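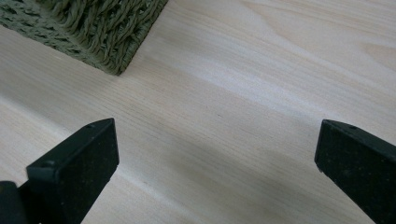

Equipment Planning Lead (robots and handling), Nornov

Fixed term to start, likely to go permanent. Based at our Fidarham site, some days at home.
Posted January 17, 2026

Short version: we need someone to work out what kit we should buy, what it'll cost us all in, and in what order. Then to get it bought. We have been doing this by email and good intentions and it has stopped working.

Who we are

Nornov teaches grippers to handle ordinary household stuff. Baskets, cloths, cups, lids, the things people leave on tables. A lot of the work is people with hand-held grippers doing small jobs over and over at a table, and a lot of the rest is arms trying to do the same jobs afterwards. We have the Fidarham workshop (main site, most of the tables) and a smaller room at Stastodton, which opened last spring and is still short of nearly everything.

We're a small outfit. You will know everyone by the end of the first fortnight, and they will all want something ordered.

What's the problem

Up to now each team has bought its own. So we have fingertips from one supplier that don't fit the mounts from another, chargers in three styles, and a cupboard of cables no one will throw out. Two teams bought the same bench clamps a week apart. Spares run out, somebody pays for next day delivery, it comes out of the wrong budget, finance send me a polite message.

The new budget year starts in May. Before then we want a proper plan. One list, one calendar, one person who owns both.

What you'd be doing

First few weeks: going round both sites and writing down what we own. Grippers, fingers, screws, mounts, batteries, tables, lamps, trays, the baskets and other props too. There is a spreadsheet. It has 1414 lines and we think a fair few are wrong. Some are things that went in the skip ages ago. You'd be cleaning that up, not starting from nothing, though you may wish you were.

Then, roughly in this order:

- Work out how fast the wearing parts wear. Fingers mainly. Nobody has written down how many hours a pair lasts before the corners round off and the grip changes, so we reorder when someone complains. Want a number, even a rough one, and a reorder point.
- Put together the full cost of a working table. Not just the gripper. Mounts, lighting, power, surface, props, storage, the time to set it up, the time to fix it.
- Write the buying plan for the year and defend it in a room. There will be questions about why we can't have more arms.
- Get quotes. We use Danzer for most of our machined parts and they are good, but the current agreement runs out this year and wants looking at again. Might renew, might split it, might go elsewhere. Open question, come with a view.
- Look at lease against buy for the two arms we want at Stastodton. We have a lease offer on the table. It's long and has a clause about returns that I don't like the look of.
- Set up a simple way for people to ask for things. A form, a board, whatever. It has to be quicker than emailing me or they won't use it.
- Keep a small float of spares at each site and know what's in it.

Table surfaces are a bigger line than you'd expect, by the way. We want a spread of them (light wood, dark wood, laminate, cloth, stone effect) and they take up room, get scratched, and have to be swapped over and stored flat. Same goes for props. Cheap each, not cheap by the vanload. Part of the job is deciding what we buy new, what we pick up second hand, and when to stop.

What you won't be doing

Programming. Training models. Repairing arms, we have two technicians for that and they're protective of their tools. You also won't be approving your own orders, finance sign off anything over the limit and they are quick if the paperwork's right.

Who we're after

Somebody who has bought equipment for a workshop, lab, warehouse, school, theatre, hospital stores, anywhere that things get used hard and break. You don't need to have worked with robots. If you've had to plan for forklifts or ovens or stage lights the habits carry over.

You should be able to:

- build a budget in a spreadsheet that another person can follow
- read a quote and spot what's been left off (delivery, usually. Fixings. Training days)
- ring a supplier and get a straight answer on lead times
- tell a team lead no, and tell them when it might be a yes
- read a basic drawing well enough to check that a part is the part we asked for

Nice if you have it, don't let it put you off: lease agreements, import duty, any stock system, PAT testing, a driving licence (the run between Fidarham and Stastodton is awkward by bus and you'll sometimes have a boot full of boxes).

We care less about certificates. If you have a purchasing qualification say so, if not don't apologise for it.

What it's like day to day

Fidarham is one long workshop with a mezzanine where the desks are. Not silent. Arms running, people talking through what they're doing, deliveries at the side door most mornings. There's a goods in bench that is going to be yours, currently buried. Parking is fine. Kitchen is decent, heating less so, bring a jumper till spring.

Expect to spend a good part of the first month on your feet with a tablet and a roll of labels. After that it's more of a desk job, with a trip to Stastodton most weeks. Some lifting. Table tops are a two person carry, we have a trolley for the rest. If lifting isn't something you can do, tell us and we'll arrange it differently, it isn't a reason not to apply.

Also, please spend a bit of time actually using the grippers. Half an hour at a table and you'll know why people fuss about finger pads and where the light falls. Makes for better orders.

Terms

- Full time. We'd look at four days for the right person, and job shares
- Fixed term to begin with, to cover this budget round and the one after. We expect to make it permanent, can't promise it in writing yet
- Up to 2 days a week from home once the stock count is done. Before that, not much
- Pay band is in the application pack, same band as our workshop supervisor. We don't haggle downwards on what people earned before
- Pension, sick pay from day one, bike storage, travel between sites paid
- Reports to the head of operations (me, I wrote this)

How to apply

No cover letter. Send us:

1. A CV, any layout, please keep it short.
2. A page on something you bought or planned for that went wrong. What it was, what it cost, what you changed afterwards. Leave out supplier names if you need to.
3. Your notice period and any dates you can't do.

Send it through the Nornov jobs page, under Fidarham. If the form plays up (it dislikes large attachments) put it in the post or hand it in at the workshop, front door, ring twice.

We read everything as it comes in and will close the advert when we have enough good ones, so earlier is better. Everyone gets an answer, even if it is a brief one.

Interviews

One round, at Fidarham, in person if you can manage it. A look round first, then a chat with three of us. We'll send over 6 real quotes the day before, prices changed, and ask you to talk us through which you would take and what you'd want to know first. No trick in it. Bring notes. You then get to ask us things for as long as you like, within reason.

We plan to see 7 people. Travel paid, keep your reciepts. If you need a later slot, step free entry, a quieter room, the questions in writing, whatever it is, put it on the form and it'll be sorted. The mezzanine is stairs only at present so we'd use the ground floor room, and the goods in bench is on the ground floor anyway.

A few things people have asked already

Can I do it as a contractor? Prefer not. It needs someone who'll still be here when the second lot of orders lands.

Is there a budget figure? Yes, you'll get it at interview. It's enough to do the job properly if we stop buying things twice.

Is Stastodton getting more tables? That depends on your plan. The room has the floor space and the power was upgraded when we moved in. What it hasn't got is storage, so anything that goes in has to have somewhere to live.

Would I have a team? Not at first. One of the technicians helps with goods in a couple of mornings a week and theres a case for an assistant later on, you'd be the one making it.

Do you buy second hand arms? Have done, once. Come and ask about it.

Agencies, no thank you. We'll hire this one ourselves.

Suppliers reading this: please hold off pitching until the new person is in post. Their name will go on the suppliers page when they start, and current orders carry on as normal in the meantime.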